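Baumgart Pick and Carry package, long-term review
October 20, 2023

The Pick and Carry package is Baumgart's software and hand kit for full-size humanoid robots. It is sold on the promise of light domestic work: clearing shelves, collecting items in a basket, putting things away. The same package is offered to small shops for shelf picking, under the Lustgate name and with a different licence. We have had the domestic version running in the furnished room at Juvthorpe since January.

The question for this review was a narrow one. Can the machine clear fruit from an open cube shelf into a hand basket, in a room of normal size, without someone standing next to it? A child can do this. It is also close to what a shop would want from an order picker, so the result is of some use to both groups of buyer.

Grasping

The fingered hand is the best part of the package. Single firm items such as apples and pears gave little trouble once the arm was in the compartment. Grapes are the harder test. The bunch changes shape as the fingers close, and any force setting suited to an apple will split the fruit. 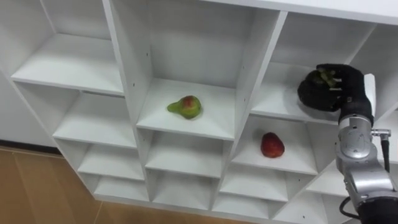

Baumgart supplies a separate soft-grasp profile, which must be assigned to the object class by hand in the configuration file. With it assigned, damaged grapes were rare. Without it we stopped after two attempts and cleaned the shelf. An automatic choice of profile is listed as planned, and it should have been there at launch.

Over the final test block we ran 96 picks. The median time from the start of the reach to release over the basket was 34 seconds. Failures were mostly of one type — the hand closed short of the object and pushed it towards the back of the compartment, where the second attempt was worse than the first.

Reach and clearance

A cube shelf is an awkward target. The opening limits the wrist angle, and the hand has to go in nearly level and come out along the same line with the fruit in it. White shelving adds a further problem, as the depth estimate on plain matt panels is poor and the software tends to leave more margin than it needs. Compartments in the upper and middle rows are handled well. On the lowest rows the planner often refused the task outright, which is safe but leaves the job unfinished.

Cable routing on the forearm also deserves care. A slack loop can catch the front edge of a divider on withdrawal. We retied ours once, and the manual says nothing on the subject.

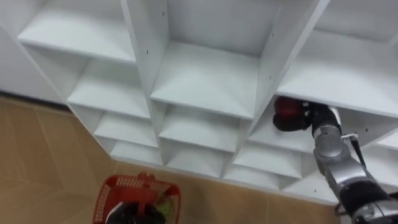 Basket handling

Two modes are provided. In the first, the basket stands on the floor and the robot lowers each item to it. In the second, the free hand holds the basket by its handle, close to the shelf, and the working hand brings the item across. The second mode is faster and needs less bending. It also puts a swinging load on one arm while the other is doing precise work, and the controller does not fully correct for this.

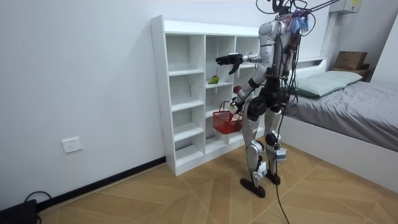
We measured the carried mode with light loads only. The data sheet gives a limit of 6 kg for the basket arm, and we would not go near that figure with the feet close together. A thin wire or plastic handle can also rotate in the grip, so the basket does not always hang level. For apples this is of no importance. For eggs it would be.

Supervision and running cost

All of our sessions were run with the overhead tether attached and the trailing cable connected. Baumgart permits untethered use with an extra battery module from Brivham, which we have not tested. A trailing cable on a bedroom floor is a trip hazard, and it limits where the machine can turn. With a bed on one side and a shelf against the wall, the remaining floor is enough, though there is little to spare.
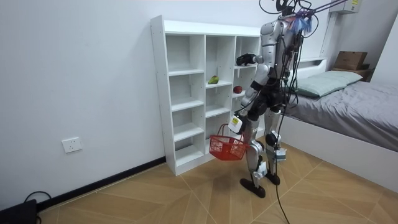
Carried-basket mode, with fruit on two of the shelves.

The licence costs £1428 a year. The robot, the tether frame and the operator's time are extra, and the last of these is the largest item. In more than half of our sessions the operator had to step in at least once, usually to move a fruit forward or restart the planner.

Verdict

As a household product, the package is not ready. It does part of one chore, slowly, under supervision, in a room arranged for it. As a development kit for shelf picking it is sound: the hand is good, the logs are clear and the failures repeat well enough to be studied. Shops considering the Lustgate version should ask for a trial on their own shelving, lowest row included.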